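Bench surfaces at Ilcombe: an interview with the workshop manager

Saturday, March 25, 2023

The Ilcombe workshop replaced its bench tops in December. The old surfaces were dark grey and had been in service for 8 years. The new ones are off-white, smooth and without any printed grid or texture. We spoke to the workshop manager about the specification, the cleaning schedule and what has changed in daily use.

The first question was colour. "We trialled three finishes and kept coming back to the pale one," the manager said. "Small fasteners are mostly dark or bright metal. On the grey tops you lost both under the overhead lights. On a pale matte-to-satin top you lose neither, provided the lighting is diffuse."

Lighting took longer to settle than the surface. The original fittings were bare tubes, which threw hard-edged shadows from anything held over the work. The current fittings, supplied by Clalta, have opal covers and were set to 1,000 lux at bench height. "A soft shadow is fine. You can read a mark through a soft shadow. With a hard one you're moving your head about all day."

The tops were cut and fitted by Ogundipe, a joinery firm that also handles the site's storage. Each was scribed to the wall at the rear and left with a square front edge. The manager had asked for a radiused edge and was talked out of it. "Their argument was that clamps sit better on a square one. I've come around to that."
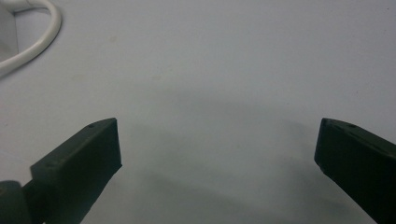
Pale bench surface with a few small specks and smudges; white cable at top left.

Marking is the obvious objection to a light colour. The manager accepts it. "Any speck shows. That's the point of it, as far as I'm concerned. On the dark tops we were wiping down once a week and thinking they were clean." The schedule is now a dry microfibre pass at the end of each shift and a neutral detergent wipe every second day. Solvents are kept off the surface altogether. Abrasive pads were tried on an offcut, left a visible polish mark after a dozen strokes and were not used again.

Cables remain the unresolved item. The Zondgate standard, which the workshop follows for bench layout, asks for leads to be routed behind the work area and clipped at intervals. "We do that for the fixed equipment. For anything that gets shifted, you need slack, and slack ends up on the bench. A loop in the corner is acceptable. A lead across the middle isn't." White leads were ordered to replace a mixed lot of black and orange ones. The manager now has doubts about that decision, as a white lead on an off-white top is easier to overlook.

The full job covered 109 linear metres of bench and cost over $2,000 more than quoted, most of it in labour at the rear wall, which was out of true. Asked about changes for the next room, the manager listed a deeper overhang at the front, grommets at the back corners and coloured leads. The order for the tops themselves will be the same.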